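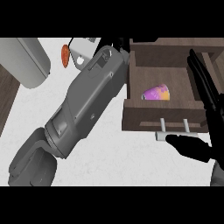 Simulated robot arm over a pale speckled floor.

Every March the town of Wultcombe marks the end of winter by carrying a lit basket of pitch from the river bridge to the church field. The parish council now proposes to move this to the last weekend in April, when the weather is better and the hotels have free rooms. I think the proposal should be rejected, and the grounds are mostly practical.

A seasonal custom is tied to a date by the work that used to surround it. In Wultcombe the basket was lit when the river meadows were let out for grazing. Few people in the town keep animals today, but the date still does a job. It falls in a dead part of the year, when the schools are in session and residents are at home. The procession needs 88 carriers, working in relays, and nearly all of them live within walking distance of the bridge. In late April a good share of them will be away.

The council's case rests on attendance. Last year's count was 3,425, taken at the bridge between 6 p.m. and the lighting. The council compares this with the spring fair at Usten, which moved its date 14 years ago and has grown since. The comparison is weak. Usten moved a market. A market can be held in any month, and its visitors come to buy things. The Wultcombe procession takes place after dark, and in late April dark comes well over an hour later than it does in early March. Either the lighting is pushed back to a time when small children are in bed, or the basket is carried in daylight, where a pitch fire looks like smoke and little else.

Nazanin Mohammadi, writing in the parish newsletter, argued that customs have always been moved and that the present date was itself set after a flood. She is correct on the history. The earlier change, though, was a shift of 2 weeks, made so that the route could be walked at all. It kept the event in the same season and left the order of the evening alone.

Idalina Guerreiro has suggested a second, smaller event in April – food stalls, music, no fire – with the procession left where it is. This would cost more in road closures, and the council should publish the figure before anyone votes. It does deal with the hotel question directly, and it can be dropped after a year if the stalls lose money. Moving the procession would be harder to undo, as the carriers' list is renewed only once a year, on the night itself.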